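Section 8. Working Rules for Two-Arm Cells

8.1 What these rules cover

This section applies to any Flatix cell with two arms on a shared rail. It replaces the one-page rule sheet shipped before September. The old sheet told operators to "use common sense near the arms," and you may draw your own conclusions about how well that worked at the Sedgwick site.

A small arm is often sold as safe to work beside. Treat that as a sales claim until your own risk assessment backs it up. The assessment has to include the gripper and whatever the gripper is holding, because a gentle arm with a pointed tool is a pointed tool.

8.2 Before power-on

1. Check the bolts at both arm bases. Use a wrench. A paint mark on a bolt head tells you where the bolt was when someone painted it.

2. Move each arm by hand through its full reach and watch the cable. It should have slack at every joint and should not catch on the wrist, the rail or the other arm.

3. Press the stop button and confirm that both arms lose drive. Do this every shift. A signed form from yesterday does not count.

4. Clear the table of anything that is not in the task list.

Caution: The software "zone guard" is not a safety device. It keeps the arms from hitting each other most of the time. It knows nothing about your hand.

8.3 Handling soft or loose items

Item sheets tend to be written for boxes and blocks. Tinsel, ribbon and cord behave differently, and a program that ran well on 900 blocks proves very little about them.

1. Run the first cycle at the lowest speed setting, with one arm moving and the other parked.

2. Grip the body of the item. Keep ribbon ends out of the fingers.

3. Let the second arm approach only after the first has closed and stopped.

4. Stop the cell before you reach in to straighten anything. This includes "just a quick tug."

Note: A table cover is allowed if it lies flat and is fixed down. Patterned covers are permitted, but repeat the camera check after fitting one. The Husier vision add-on reports a confidence score, and we would not bet fingers on it.
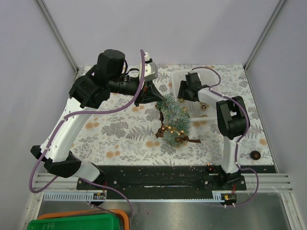
5. Log every dropped item, including the ones that landed where you wanted them. A log with no drops usually means a log nobody fills in.

8.4 Fault codes

907: Grip lost. Stop, clear the item, restart from step 1 of 8.3. Do not raise grip force as a first response.

1472: Arm spacing below limit. Do not widen the limit to make the code go away. Send the program to Darren Hartley at Flullska for review and leave the cell off until it comes back.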